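Two-Arm Bench Kit – what we sell, what it costs, what to buy first

I run the equipment side at Gatchalian, and most of the calls I get start the same way. Somebody has a bit of budget, they want a two-arm bench robot that can pick up ordinary things with proper fingers, and they'd like one number. So I've tried to put the numbers and the planning advice on one page, and you can ring me at the Atville office to argue about the rest.

The kit comes as two arms, two five-fingered hands, gloves, wrist cameras, the controller and a box of leads. We build to order and the wait is 17 working days once the deposit has landed, a bit longer if you want a second controller (most people don't need one, whatever they tell you).

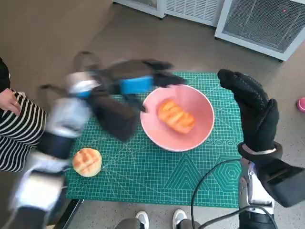

Budget for the small stuff first, please! I've seen orders where every penny went on the arms and there was nothing left for a table, a mat or things to pick up. You don't need anything fancy. A self-healing cutting mat with a printed grid, a pink bowl and a couple of bread rolls make a perfectly good bench task, and you can buy the lot on your way in. The grid is handy because you can note where a thing sat and put it back there for the next go. Do buy bread with some shape to it. A scored top gives you an obvious way round, and a squashy bun will show you very quickly if your grip is set too hard.

Gloves are the other line people forget. They are wear parts, full stop. The standard pair has a raised-dot grip and we sell spares at £18 a pair. I'd put at least four pairs on your first order and keep them in a drawer near the bench – running out on a Tuesday afternoon is a silly reason to stop work. If you're handling food, keep a set just for that and don't let it wander off to the other bench.

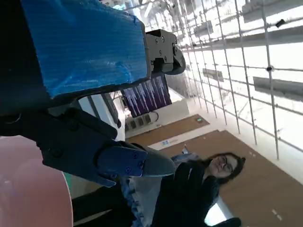 Wrist cameras are included in the price, one per side, and I get more questions about them than anything else on this page. They sit so close to the hardware that a good share of the view is always going to be metal, tape and fingertip, and you should plan on that when you choose your room. The background matters too. A big glass wall with daylight pouring through will wash out to white, so if your only free space has one, put blinds in the budget or turn the table before you start paying for cleverer cameras. Blinds are cheaper, I promise. The camera also sees whoever is standing by the bench, so if you keep your recordings, sort out permissions with your people early on. It's a five-minute chat and it's much nicer to have it before than after.

One more thing on cameras: the mounts come set for our own fingers. If you're fitting somebody else's, send me the drawing and I'll tell you whether the bracket clears it. 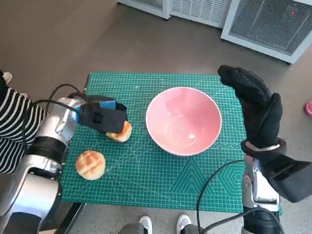
Prices and options

Full bench kit, two arms: price on request, as it depends on the hands you pick
Second controller: £1,430
Spare gloves, pair: £18
Spare wrist camera with lead: £531
Delivery to Stornelport or Prornport: included
Delivery elsewhere: ask, it's usually less than you'd fear

If the money is tight, buy the full pair of arms and go without the second controller for the first year. Please don't do it the other way round. I know one arm looks like plenty when all you want is a bun moved into a bowl, and for that job alone it is. But you'll want the other hand there the moment the task grows – holding the bowl still, say – and adding an arm afterwards means redoing the mounting and the calibration, with us on site for both.

Leave slack in the leads as well. Both arms need enough cable to reach right across the table without tugging, and I'd rather you ordered the long set (no extra charge, just tick the box) than spent a week wondering why one side keeps stopping short.

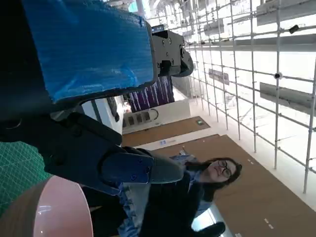

Then there's floor space, which costs nothing on paper and a lot in rows with whoever has the next bench. Allow room for a person on each open side of the table, plus somewhere for the controller that isn't under anyone's feet. Measure it with the chairs out, the way the room really gets used.

Quotes are good for the month they're issued. If your budget year closes in October, get in touch by the end of summer so there's time for your purchasing people to lose the form once. Orders and daft questions both go to the Atville office, and I answer the phone until half past four.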